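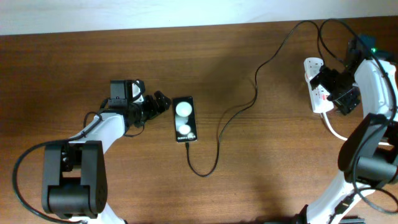 Zadside – Espaço de trabalho partilhado
Ata da reunião dos utilizadores da sala Ilen
Mês: October (outubro)
Início: 10h05. Duração: 55 minutos.
Redação da ata: Thoa Vũ

Ordem de trabalhos
1. Aprovação da ata anterior
2. Mesa de carregamento e cabos
3. Telemóvel comum
4. Compra de material
5. Outros assuntos

1. Aprovação da ata anterior

A ata anterior foi lida e aprovada com uma correção. No ponto sobre as chaves estava escrito "armário 132" e o número certo é 123. A correção já foi feita na pasta partilhada.

2. Mesa de carregamento e cabos

Falou-se primeiro da mesa de madeira encostada à parede, que serve para carregar os aparelhos pequenos. Desde o verão foram recebidas várias queixas: cabos que ficam em cima da mesa depois de se retirar o aparelho, carregadores que desaparecem para outras salas e, uma vez, um copo de café pousado ao lado da régua de tomadas. Todos os presentes concordaram que a mesa deve continuar no mesmo lugar. A proposta de a mudar para o corredor foi retirada por quem a tinha apresentado.

Ficou combinado o seguinte. A régua fica sempre em cima da mesa e não no chão, onde passa a máquina de limpeza. Não se liga à régua nenhum aparelho de aquecimento, incluindo a chaleira da sala Phí. O cabo de carregamento deve correr para o lado da parede, sem atravessar o lugar de quem está sentado.
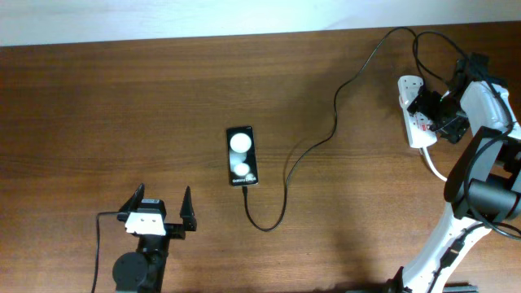
Quanto ao comprimento dos cabos, houve duas opiniões. Uma parte prefere o cabo comprido, porque permite atender uma chamada sem desligar o telemóvel. A outra parte prefere um cabo curto, que não faz voltas na mesa. Depois de alguma discussão, decidiu-se guardar o cabo comprido e prendê-lo com uma fita de velcro quando não está em uso. A fita será comprada com o resto do material (ver ponto 4).

Foi também perguntado se é permitido deixar um aparelho a carregar durante a noite. A resposta é não, como já estava nas regras do Zadside. Quem sai por último desliga a régua no interruptor da parede.

3. Telemóvel comum

O telemóvel comum é o Galaxy Z Flip4 preto, que se usa para as chamadas da receção e para as mensagens das entregas. Para o pedir, marca-se a hora na folha junto da porta e escreve-se o nome de maneira legível. Nas últimas semanas a folha foi mal preenchida, e em dois casos não se sabia com quem estava o aparelho.

Thoa Vũ propôs três regras simples: o telemóvel volta à mesa antes das 18h00, volta fechado se ninguém o está a utilizar, e volta ligado ao cabo se a bateria está abaixo de metade. A terceira regra foi a mais discutida, pois há pessoas que só o usam cinco minutos e acham exagerado verificar a bateria de cada vez. Mesmo assim, as três foram aceites, com uma abstenção.

Pediu-se ainda cuidado ao pegar no aparelho. Ele deve ser segurado pelos lados, com o ecrã livre, e não se deve puxar pelo cabo para o trazer mais perto. 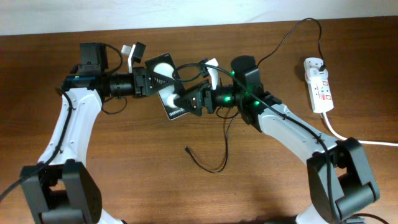

Um dos presentes não ficou convencido e pediu que a sua opinião constasse da ata: na opinião dele, a folha junto da porta é o verdadeiro problema, e seria melhor um calendário eletrónico, igual ao que já existe para as salas. Acrescentou que, se a folha continuar, ele vai continuar a esquecer-se dela. Thoa Vũ respondeu que o calendário é possível, mas que primeiro é preciso perguntar à receção. O assunto volta na próxima reunião.

4. Compra de material

Foi apresentado o orçamento da Miltix, com a referência 817. Inclui fitas de velcro, duas caixas para cabos, um cabo de reserva e etiquetas. O total para as três salas é de 549 euros e contém também dois candeeiros para a sala Phí, que representam a maior parte do valor. Decidiu-se encomendar já o material dos cabos e pedir outro preço para os candeeiros.

A régua atual mantém-se, e o carregador USB também. Fica proibido levá-lo para outra sala, mesmo por pouco tempo. Vai ser colada uma etiqueta com o nome "Ilen" no carregador e outra no cabo.

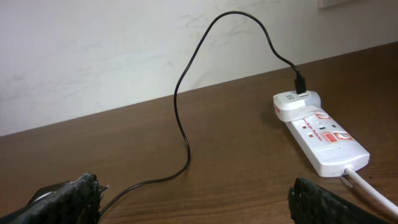
Régua de tomadas branca, com o carregador USB e o cabo preto ligados.

5. Outros assuntos

A parede atrás da mesa tem manchas cinzentas. Perguntou-se se vale a pena pintar este ano. Thoa Vũ vai falar com a administração do edifício e pedir que a pintura, se for feita, não coincida com a semana das entregas.

As cadeiras emprestadas à sala Phí ainda não foram devolvidas. Quem as tem em uso é favor trazê-las até ao fim do mês.

Tarefas
Encomenda do velcro, das caixas e das etiquetas à Miltix: Thoa Vũ
Novo preço dos candeeiros: a sala Phí
Pergunta à receção sobre o calendário: Thoa Vũ
Impressão das regras do telemóvel: a decidir

A reunião terminou às 11h00. As correções a esta ata podem ser enviadas por escrito até à próxima reunião.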